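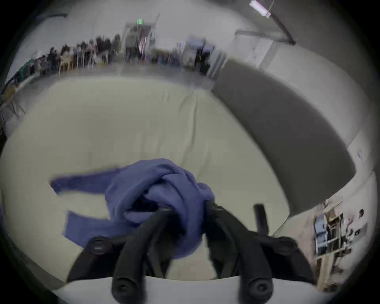

Planside daybed by Bovum

Somewhere to sit, somewhere to sleep and, if your house is anything like ours, somewhere to tip out the clean washing and sort it. We've stocked daybeds before and liked them well enough, but the Planside is the first one we've kept going back to at the end of the day (there's one upstairs in our own flat now, and it has hardly had a bare half hour!).

The mattress is wide, pale and properly flat, with enough give to be comfortable and enough firmness that a pile of shirts stays where you put it. Try folding a T-shirt on a squashy sofa and you'll know why we're so pleased about this. The fabric slides into the dip, one sleeve goes under, you start again. On the Planside you can lay the whole thing out, smooth it with both hands and get a decent square fold first time.

The bolster

A long bolster comes with every daybed. Push it to the back and you've got a sofa to lean against. Take it off altogether and you've got the full depth of the mattress for sleeping. It isn't fixed, so it can go along either long side, and it's light enough to move with one arm. We chose dark grey for ours because it looks smart against the pale top and doesn't mind being leaned on by people in jeans. Oatmeal and moss are also available to order.

The mattress and cover

The foam is made in two layers, firmer at the bottom and softer on top, and the cover is Irby, a close cotton weave with a slightly dry feel that we absolutely love. It's cool to sit on in July and nothing slithers off it. The seams are kept low so you don't feel them through a thin sheet. Covers come off with a zip along the back edge and go in the machine at 40 degrees, and you can buy a spare if you've got children or a dog, or both.

An ordinary fitted double sheet goes over the mattress with a bit to tuck under. Pale greens and soft khakis look lovely on it, and they show up dark and bright clothes nicely when you're pairing socks or hunting for the other half of a pair of pyjamas.
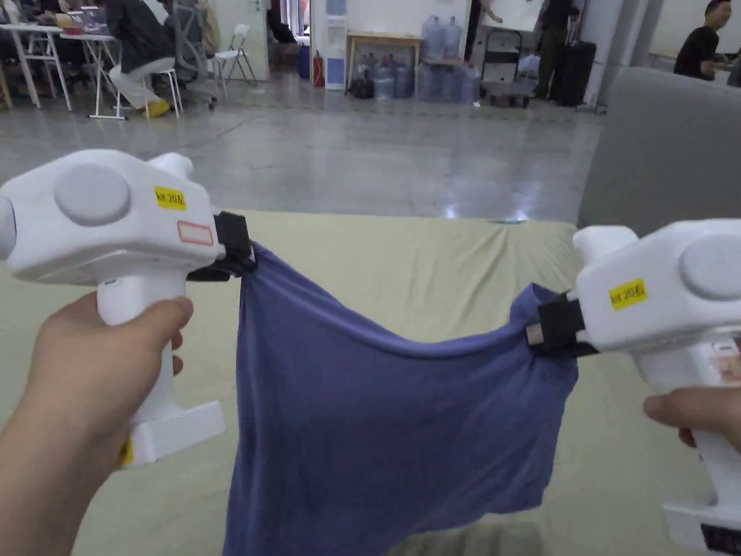 Blue-purple jersey, a T-shirt by the look of it, against a pale khaki-green sheet.

Folding on it

Thin jersey is the test for any surface. It stretches, it creases if you look at it, and it loves to bunch up into a knot in the basket. Take hold of it at two corners, give it a shake, let it hang for a second and lower it on to the bed. The wrinkles smooth out under your palms and the hem stays straight while you turn the sides in. Big things are even better: duvet covers, beach towels, curtains waiting to go back up. You can walk round three sides of it if you pull it away from the wall, and we'd really recommend doing that.

Where it fits

It suits a spare room or a big landing, and it looks terrific in an open space with a plain floor and white walls. Leave 600 mm clear along the front so you can get past with a full basket. The feet have felt pads for wooden and concrete floors. If you're putting it on thick carpet, ask us for the wider feet, which cost nothing extra.

Good to know

Slatted base, arrives in 2 boxes
Mattress comes rolled; leave it flat overnight before you judge it
Bolster included
Irby cover, zipped, machine washable
Needs no tools beyond the key in the box
10 year guarantee on the base

Delivery and trying one out

Delivery takes 4 weeks from order and is to a room of your choice, stairs included. There's a made-up Planside at Danladi, our shop, with a sheet on it, and you're very welcome to lie down. Bring your washing if you like. We're open late on Thursday.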